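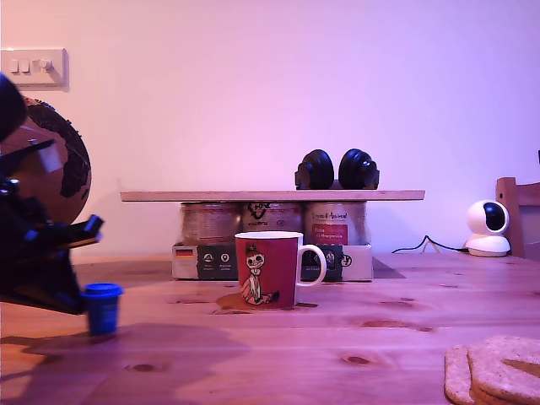

The gripper at the kitchen table, with the headphones up on the board.

Cirkum now has its new fingers on. I printed them at the Flestside workshop and fitted them at home, two M3 screws to a finger, and the first pair went in the bin because I had the hole spacing wrong. The replacements are flat and black and a bit longer than the ones that came in the kit.

The longer reach matters for the shelf. It is only a board laid over three food cans, but the height suits what I want to practise, and if the arm knocks it down there is nothing much to break. Headphones are harder than I thought. The ear cups are round and ribbed and there is no obvious place to take hold, so I am going for the headband for now. Mugs are next, by the handle.

The wrist motor is still the weak point. I have swapped the supply and turned the current limit down, and it has run for 11 evenings since without cutting out. The log stands at 3495 moves. Most of those are short ones from when I was setting the home position, so it sounds better than it is.

Still to do: tidy the cable at the elbow, rewrite the part of Tivo that closes the fingers, and put rubber on the tips. I have a sheet of 2 mm stuff left over from the old feet and will try that first. If it peels off I'll order some proper pads in April.

Posted 18 February 2026 in Workshop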